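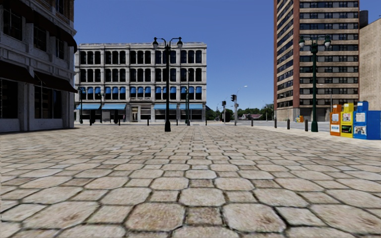 6/10/25
Prinstead便り編集部

屋外走行シミュレーション「Grallgate」広場パックを使ってみました

Tavanmont社のシミュレーション環境Grallgateに、街の広場を扱う追加パックが出ました。私たちの工房では歩道を走る小型の配送ロボットを開発していますので、発売の後すぐに一つ購入し、この4週間、毎日の作業の中で使いました。今回の便りでは、その使い心地を報告いたします。購入を迷っている会員の方から質問をいくつかいただいていましたので、その答えも本文の中に入れました。

最初に値段のことを書きます。パックは一台のライセンスで2,374ユーロです。Grallgate本体を持っていない場合は、本体と合わせたセットが3,955ユーロになります。私たちは本体を前から使っていましたので、追加の分だけを払いました。小さい工房にとって安い買い物ではありません。請求書を見たとき、しばらく考えました。しかし、屋外の試験を一日するためには、車を借りて、許可をもらって、人を出さなければなりません。その費用を思い出して、最後は注文のボタンを押しました。

インストールは簡単でした。本体の「シーン管理」からパックのファイルを選ぶと、あとは自動で進みます。ただし、説明書の日本語版はまだ途中までしかなく、センサーの設定の章からは英語になります。私は英語のほうも母語ではありませんので、少し時間がかかりました。Tavanmontの窓口に聞いたところ、日本語版の残りは11月に出る予定だそうです。急がない方は、それを待ってもよいと思います。

使い始めて最初に感心したのは、地面です。多くのシミュレーターでは、広場の床は平らな板の上に石の絵を貼っただけのものです。それでは車輪の振動が出ませんし、カメラで自分の位置を計算するときも、きれいすぎて実際より良い結果になってしまいます。このパックの敷石は一枚ずつ大きさと形の違いがあり、目地も暗く見えます。石の色もベージュや灰色が混ざっていて、私たちの視覚オドメトリは、特徴点を取るのにちょうどよい難しさだと感じました。近くの石はよく取れますが、遠くになると模様が細かく詰まって、点の対応をときどき間違えます。実際の屋外でも同じ間違いをしますので、これはよいことだと考えています。

目地の深さは設定で変えることができます。初期値のままでは、私たちの車輪には少し深すぎました。機体に使っているのはLenihan社の四輪の台車で、車輪の直径が小さいため、斜めに目地を越えるとき、車体が左右に小さく揺れ続けます。深さの値を下げて使いましたが、初期値でも一度走らせることをお勧めします。私たちはそのおかげで、カメラの固定金具のモデルを硬く作りすぎていたことに気がつきました。実機では金具がもう少し曲がります。

次に、障害物のことです。広場には街灯、車止めの短い柱、新聞の箱があります。どれもロボットの走行にとって嫌な物です。特に車止めは細くて低く、色も暗いので、私たちの検出器は遠くからでは見落としました。街灯は根元が広くなっていますから、柱の中心だけを見て通り道を計算すると、根元に車輪が当たります。以前に使っていた環境では、街灯はただの円柱で、この種類の失敗を一度も見ることができませんでした。

新聞の箱については、意見が分かれました。私はよい障害物だと思います。オレンジ、黄色、青と色がはっきりしていて、色に頼る検出器なら簡単に見つけます。そのかわり、隣の箱と並んで置かれているので、LiDARの点だけで見ると一つの長い壁のようになります。一緒に働いている同僚は、自分の国の街にはこのような箱がないので、あまり役に立たないと言います。箱は編集画面で消すことができますから、要らない方は消してください。別の物に置き換える機能もありますが、当たり判定の形が元の箱のまま残ることがありました。置き換えた後は、必ず当たり判定の表示を出して確認してください。
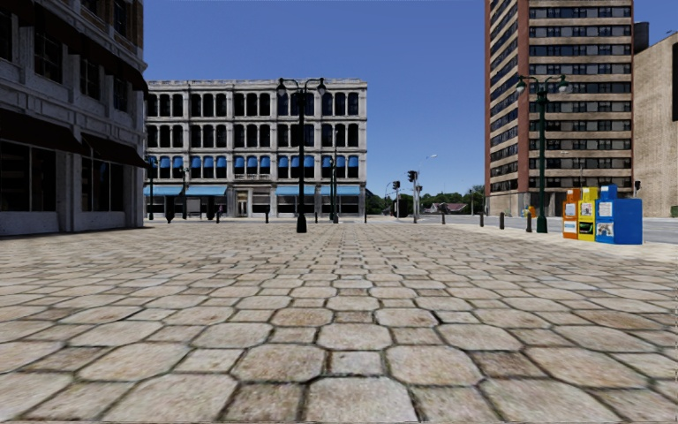
当たり判定の表示は、キーボードのCを押すと切り替わります。説明書では設定画面から開くように書いてありますが、キーのほうが早いです。線の色が空の青と近いので、高い所の物は少し見にくいです。線の色を変える項目を探しましたが、今の版にはありませんでした。

位置の推定についても書きます。広場のような開いた場所は、廊下や倉庫より難しいです。壁が遠くて、LiDARの届く距離に物が少ない場所ができます。私たちは広場の真ん中から道路側へ走る経路と、建物の前を横に走る経路の2つを作り、同じ経路を朝の光と昼の光で繰り返しました。建物の前の経路では、推定はよく安定しました。正面の建物は窓が規則的に並んでいるので、カメラが窓を一列間違えるのではないかと心配していましたが、この間違いは日よけのある階を使うことで減りました。道路側の経路では、途中で推定が横へずれて、街灯が視野に入るとまた戻るという動きをしました。ログを見ますと、ずれている間は地面の模様だけに頼っていました。ここは私たちのプログラムの弱い所で、製品の問題とは思いません。

光の設定は便利です。太陽の高さと方向を数字で入れることができ、影もすぐに変わります。ただ、空はいつもよく晴れています。雲の設定は本体にはあるのですが、このパックの場面では灰色になっていて選べません。雨も同じです。ぬれた石の上の反射を試したい方は、今の段階では別の方法を考える必要があります。窓口の返事では、天気の追加は検討しているが、時期はまだ言えないということでした。

歩行者についても、よく質問をいただきます。パックには歩く人のモデルが付いていて、人数、歩く速さ、通る道を決めることができます。人は障害物をよけますが、ロボットのことはあまりよけません。初めは不親切だと思いましたが、街で試験をしたときの経験では、電話を見ている人はロボットをよけてくれませんでしたので、この動きでよいと思うようになりました。困るのは、人が立ち止まったときです。立ち止まった人の足が、ときどき地面から少し浮きます。カメラだけを使う方には小さい問題でしょう。LiDARを低い位置に付けている方は、足の下に点の通る隙間ができますから、記録を学習に使う前に一度見てください。

道路の部分は、広場に比べて作りが簡単です。信号機は形がありますが、プログラムから色を読み取る機能は、別売りの交通パックを入れないと動きません。この点は商品の紹介ページに小さい字で書いてあり、私は購入した後に読みました。横断歩道を渡る試験を目的にしている方は、注文の前に窓口に聞いてください。歩道と広場だけを走るロボットであれば、追加は必要ないと思います。

パソコンの負担は思ったより軽かったです。工房の古い機械でも、カメラを前後に付けてLiDARを一つ動かす程度なら、実時間に近い速さで進みました。影の品質を一番上にすると急に遅くなります。中間の品質でも、私たちの検出器の結果はほとんど変わりませんでしたので、普段は中間で使っています。長い時間動かすとメモリの使用量がだんだん増える症状があり、夜の間の自動試験では、経路が一つ終わるごとに場面を読み直すようにしました。読み直しは短い時間で終わります。

実機との比較も少しだけしました。工房の近くに、石の敷いてある小さい広場があります。形はまったく違う場所ですが、同じ台車で、同じ速さで走らせました。振動の大きさは、目地の深さを下げた設定のときに実機とよく似ました。車輪の滑りについては、シミュレーションのほうが少なく出ます。石の表面の摩擦は全部同じ値になっているようで、一枚ごとに変えることは今のところできません。回転の多い経路では、この差が位置のずれに効いてきます。私たちは車輪側の摩擦を少し低くして合わせましたが、正しいやり方かどうか、自信がありません。もっとよい方法を知っている会員の方は、どうぞ教えてください。

私の意見としては、屋外の歩道を走る機体を作っていて、Grallgateの本体をすでに持っている方には、このパックをお勧めできます。セットで新しく買う方は、Tavanmontの試用版で自分のセンサーの設定が読み込めるかどうかを先に試してください。試用版では場面の保存ができませんが、走らせることはできます。室内のロボットだけを作っている方には、必要のない製品だと思います。

工房で使った目地の深さと摩擦の設定ファイルは、Prinsteadの会員用の棚に置きました。ファイル名の最後にLenihanと書いてあるものが四輪の台車用です。別の台車に使うときは、車輪の直径の行を先に直してください。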